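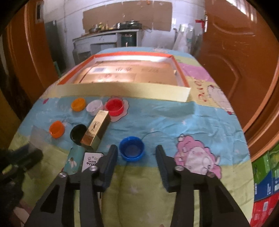

Blue bottle cap, gold lipstick tube and other small objects on a quilted cover.

Game Worlds and Their Players
Week 6 handout: Where the money goes in a shared online world
Posted 2020-05-23

Hello again, everybody, and thank you for the lively discussion last time (I know we ran over, and I'm sorry to those of you who had another class waiting). A good many of you asked for something written down on faucets and drains, so these notes go over the same ground at a slower pace, with a few bits I skipped when the clock got away from me.

Faucets

A faucet is any spot in the game where new money comes into the world. A player beats a monster and coins drop out of it. A player finishes a fishing quest and the harbor master pays up. The coins didn't come out of anybody else's pocket; the server simply made them. Please keep this separate in your minds from trade. When I sell you my spare hat for 50 coins, you're poorer and I'm richer, but the world as a whole has exactly as many coins as before. Several of you mixed these up on the worksheet, and it's a very easy mistake to make!

Drains

A drain is where coins leave for good. Repair bills, ferry tickets, house rent, the fee for changing your character's name, paint for your boat. Some writers say "sink" for this and you may use whichever word you like in your papers, so long as you stick with one.

Players tend to grumble about drains, and I do have some sympathy, having once spent a whole evening's earnings on curtains for a cottage that I then moved out of. But there are drains people love, too. Costume shops are the classic case. Fireworks are another, and so is anything that lets you show off in front of your friends in the town square.

Our running case: Perodard

We'll keep using Perodard, the little pirate world we set up on the class server, and its main harbor town, Brostodport. Remember that every new character starts there with 100 coins and a rowboat. On the day we opened, a bowl of soup at the inn cost 2 coins and almost everyone could afford almost everything in town.

Then came the lantern festival. You'll recall that the festival stall paid a prize for every lantern turned in, and that the lanterns could be picked up again right behind the stall. By the end of the weekend the richest character in Brostodport was holding 3291 coins, and the asking price for a plain sailcloth at the player market had climbed to over 50. New arrivals with their starting purse and their rowboat took one look at the market and went off to sit on the dock. I've read the chat logs, and they're a little sad, but they're wonderful material for this unit.
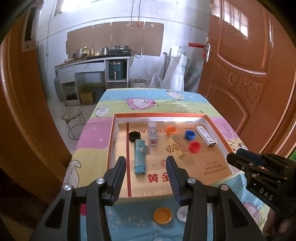 Now, what could we have done about it? In class we talked through three repairs, and I'd like to put them down with the worries that you raised against each.

Taking the coins back. Quick, and it would have put the numbers right overnight. The trouble is that the players who turned in lanterns were doing what the stall asked of them, and they'd have felt cheated. Someone in the back row pointed out that those same players had already spent part of the money, so you'd be chasing it through half the town.

Adding a big, tempting drain. This was the favorite in the room, and the one we tried. The Vadesent, our ridiculous gilded ship with the singing figurehead, went on sale at the shipyard and soaked up a great deal of the extra money. Its owners were delighted with it. Sailcloth did come down afterward, though never to its old price.

Closing the faucet and waiting. The lantern prize was switched off in any case. Waiting on its own is slow, and the newcomers are the ones who pay for it while prices drift back down.

A word about items

Everything above holds for objects as well as coins. If shells can be gathered from the beach all day long and there's nothing to use them up, shells will soon be worth next to nothing, however pretty they are. Think about crafting recipes here, and about tools that wear out.

For next time

Pick an online game you know well (an old one is fine, even one that has closed) and draw up a page with its faucets on one side and its drains on the other. Then write a paragraph on the drain you minded least as a player. Paper copies go in the tray outside the Macapagal Building office, or you can upload them to the course folder as usual. We'll start June with auctions, so do bring along any stories of being outbid at the last second!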